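Diary, December, late evening

Today they finally told us who has bought the rights for the cup, and it is not the channel everyone at the club expected. For two months the talk was only about Proler. Proler has the league, Proler has the studio with the big table, so of course Proler will have the cup too. Then at four in the afternoon the message came from the federation office: the cup goes to Ellum for three seasons, the final included.

I read it two times because I thought I had misunderstood the English. My English is good for match reports but not always for contracts. Widad Awad read it on her own phone and said no, you understood well, it is Ellum.
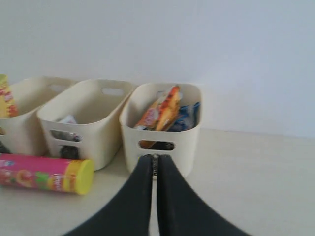 Reading time: 3 minutes

I want to write down what I think tonight, before I hear the opinions of other people and start to believe they were mine.

First, the money. The message did not give the amount. Widad heard one number from a man at Wotwood, who sell the advertising boards, and a smaller one from somebody else, so I will not write either of them. What I know is that each club in the first round will receive more than last season, and for a club like ours this is important. Last season our share paid for the bus and the away hotels and then it was finished. We still played the spring matches in the autumn shirts, with the old sponsor under a piece of tape.

Second, the people who watch. My father has Proler at home. He paid for the whole year in September, and he will not pay for another channel to see four or five evenings of basketball. I called him after dinner and he said he will listen on the radio, as he did when I was a child. He was not angry. He asked me if the radio still does the cup, and I had to say that I don't know.

Ellum says that the early rounds will be free on their site and only the semifinals and the final will need a subscription. I hope it is true. When they showed the women's tournament two years ago, the picture stopped in the third quarter of the semifinal, and when it came back the teams were shaking hands. I was in the hall that evening, so I saw everything, but my cousin has never forgiven them.

Tala Aoun thinks I worry too much. She played nine seasons and she remembers when there was no television for the cup at all, only one man with a camera on the stairs, and the coaches had to ask him for a copy. She says that any channel that comes to Abou Jaoude hall with four cameras is welcome, and that the young players will run faster when they know they are being filmed. Maybe. I told her that our point guard runs too fast already.

There is also the question of the hour. Proler always wanted our games at six, before the football. Ellum wants 8:30 in the evening, and with overtime this means we leave the hall at eleven. For the players with university it is hard, and for the families with small children it is almost impossible. The hall has 2000 seats, and at the last cup game we sold 257 tickets. At the one before it was 212. I keep these numbers in the back of this diary, and I am a little afraid of what I will write there in January.
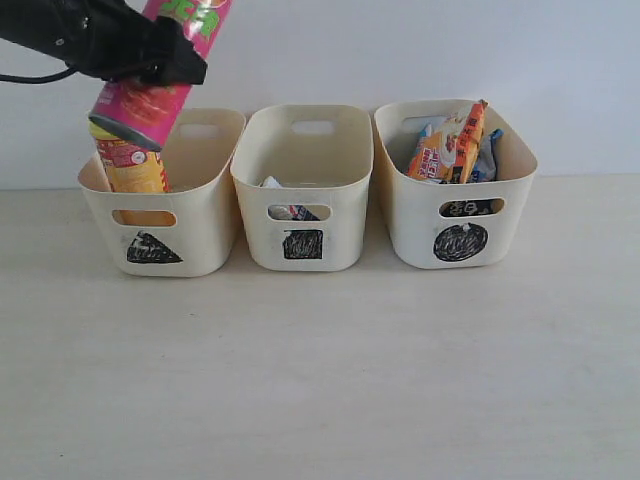
Before sleeping

I could not sleep, so I add some lines. It is 12:40.

Widad sent me the full list of the first round. We are at home against the champions of the second division, which is a good draw and also a dangerous one, because they press the whole court and we lose the ball when we are pressed. Ellum has chosen our game as one of the two they will show live. So we will be on the screen on the first night, with the new hour and the new commentators, and I have to send them a sheet with the pronunciation of all our names. They gave me 30 lines for it. I wonder if I should write something for the coach too, as he has three family names and likes to hear all of them.

I wrote to my father that the game will be free. He has not answered, he is asleep for sure. Tomorrow I will go there after training and put the site on his television, if the cable I have is the right one.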